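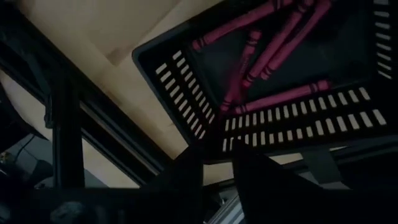 4. Setting up a dedication record

This section covers the entry of a newly named street, crossroads or square in the Skuvari register of public names. It applies to editors at the Jonanthorpe and Skernside offices.

Before you begin, have the signed council resolution, the approved wording of the plaque and the contact details of the family or estate.

4.1 Create the record

1. Open Names, then select New Dedication.
2. Choose the type of place. For a crossroads, enter both street names in the order used in the resolution.
3. Type the name of the person honored. Do not add titles here – they go in the Style field.
4. Paste the plaque wording into the Inscription field. The limit is 80 characters per line and seven lines in all.
5. Attach the resolution as a PDF and click Save Draft.

Note: A draft is kept for 90 days. After that it is moved to the archive and must be restored by a register manager.

4.2 Add the ceremony

1. In the draft, open the Ceremony tab.
2. Enter the place and starting time. Leave the date blank if it has not been confirmed.
3. List the speakers in speaking order. Messages to be read out for an absent guest are entered as Statement, with the name of the reader in the second box.
4. If music will be played, fill in the title, performer and rights holder for each piece.
5. Click Check. Fields with errors are marked in red.

Caution: Once the guest list has been sent, changes to the speaking order are not passed on to guests. Send a new list by hand.

4.3 Publish

1. Ask a second editor to open the draft and select Approve. Two approvals are needed if the name replaces an existing one.
2. Set the release time and click Publish.
3. Open the public page and compare the spelling with the resolution.

Caution: Publishing cannot be undone. A published name can only be changed with a correction notice (see section 6).

Questions about rights and recordings go to Anjani Manurung; questions about map updates go to Guilan Xu.

Section last revised 02/08/2023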